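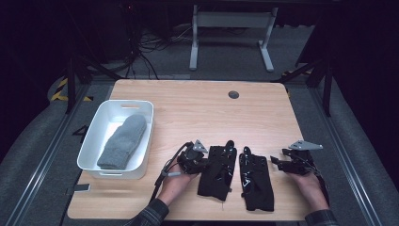 4.2 Pairing and sorting gloves at the table

August
A-yeong Ra

Advice on tidying winter wear tends to repeat one claim: that pairs should be matched first and put away second. Villanueva's household guide says so on its opening page, and the Fata storage handbook says the same in nearly the same words. Neither gives any evidence. We doubted the claim when we began and we doubt it still, though for different reasons now.

Figure 3 shows one layout from the sorting task. Two black gloves lie side by side on a light wooden table, palms down, fingers pointing away from the front edge, and a grey knitted mitten lies in a white plastic bin to their left. The left glove is the more crumpled of the two. A reader who accepts the matching rule would say that the gloves already count as a pair and that the mitten does not. We would ask what that judgement rests on. Colour and nearness do most of the work, and both are poor guides in a real hallway drawer, where several black gloves may have come from different sets and the true partner may be at the bottom of a coat pocket.

Figure 3. Two black gloves on the table and a grey mitten in the bin.

The task was run 200 times, with 15 items of handwear in each full set. Sorters were told either to match before binning or to bin by kind and match afterwards. In the second condition a single mitten could go straight into the bin. In the first it had to wait on the table until its partner had been found or given up on, and the waiting is where we think the rule does its harm. Single items take up room. They get picked up, looked at and put down again, sometimes more than once, and we could find no point in a run at which this handling helped.

Supporters of matching first may object that a bin of unmatched items only moves the trouble to a later day. That is a fair point as far as it goes. It assumes, however, that the later day comes, and in the 5 households we visited before the table work the bin was mostly emptied by people looking for something to put on that morning. They matched as they dressed. Whether this should be called disorder is a question of taste, and the Zundach scale we used to score tidiness has no good way of answering it. It gives 2 points for a matched pair however badly the pair is stored, and none for a lone mitten placed neatly where its owner will look.

We are also wary of our own set-up. A low-walled bin with a handle slot is easy to reach into, and a deep drawer is not. A knitted mitten can be squashed into a corner – a stiff glove cannot be treated in the same way, and a mixed load will settle differently from a load of one kind. The Celtell study used fabric boxes with lids and reported a small gain for matching first. We do not think the two results can be set against each other until somebody has tried both containers with the same gloves.

What can be said is limited. Matching first did not make the table clearer during the work, and the sorters who were told to do it asked more often what to do with the odd ones. The written instructions had no reply to that, and neither of the guides quoted at the start of this section offers one. Section 4.3 takes up hats and scarves, which do not come in pairs and for which the rule is silent.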